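Will the arms at our prep kitchen take hours away from the line?
Posted by Veronica Radu, Thursday, March 31, 2022

I work second shift at the Grivardale commissary. Management wants two arms from Omitz doing container work by July, and so far it's toy food and toaster oven practice. 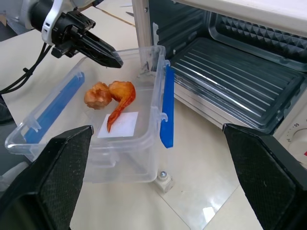 Container with the lid off, next to the oven.

They keep saying "nobody loses a job" – fine, but will anybody lose hours? We pack 1,088 meals a shift.

Emília Machala
Ask for the staffing plan in writing. At Tovel we were told the same thing, and the line went from 5 people to 2. The other three were "moved to support," meaning they cleared jams and wiped grippers at the same pay.
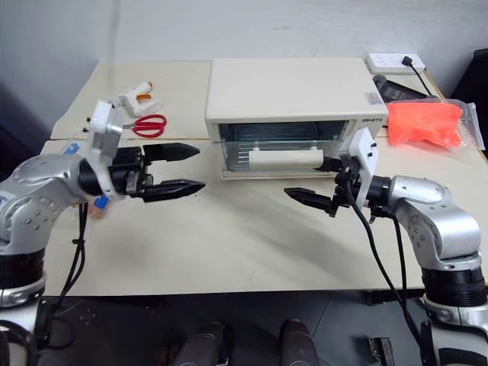

bagheri_night: Ours went better than that. Same crew, less wrist pain. Hours did drop on Sundays, though, so check the schedule.

Emília Machala
Sundays are hours too. Also find out who gets blamed when a lid isn't latched.
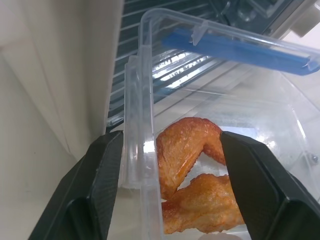 Get that settled before the trial ends, because at Tovel every miss went on the name of whoever stood closest. I had 142 of them in a month.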